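Explore > Towns and Transport > Who Pays for a Bridge?

Topics Maps Games Glossary Teachers

Who Pays for a Bridge?

A bridge costs a lot of money to build, and it keeps costing money after it opens. Steel has to be painted so it does not rust. Road surfaces wear out. Lamps need new bulbs. Someone has to pay for all of this.

One way is a toll. A toll is a small charge for using a bridge, a tunnel or a road.

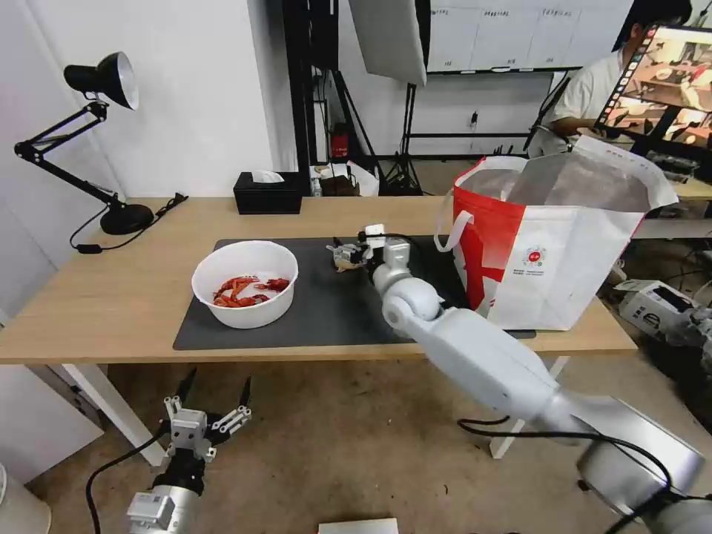 Another way is tax. Grown-ups pay tax to the government or the local council, and part of it is spent on bridges. With a tax, people help to pay even if they never cross.

The bridge at Pacheco

The town of Pacheco has a river through the middle. Its toll bridge is used by 1,400 cars a day. Each driver pays 5 coins. People on foot and on bikes cross free.

Last winter the council asked whether the toll should go up to 6 coins. Inês Rocha drives over the bridge to work and said no. Hadi Khoury repairs the bridge and said yes, as the paint was wearing thin. The council listened to both of them and then voted. The toll went up.

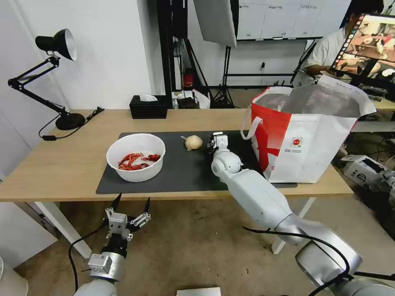
Red crayfish in a white basin, with an onion on the mat.

How is a toll collected?

1. At a booth. The driver stops and pays a person or a machine.

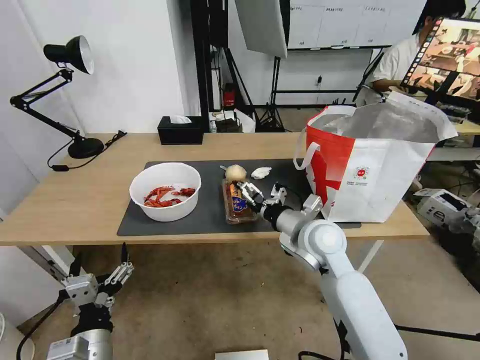 2. By camera. A camera reads the number plate and the bill is sent to the car's owner.

3. By tag. A small tag inside the windscreen sends a signal as the car goes past, and the money is taken from an account.

Words to know

Toll: money paid to use a bridge, tunnel or road.
Council: the people chosen to run a town.
Debt: money that has been borrowed and must be paid back.

Written by Lai-ching Lai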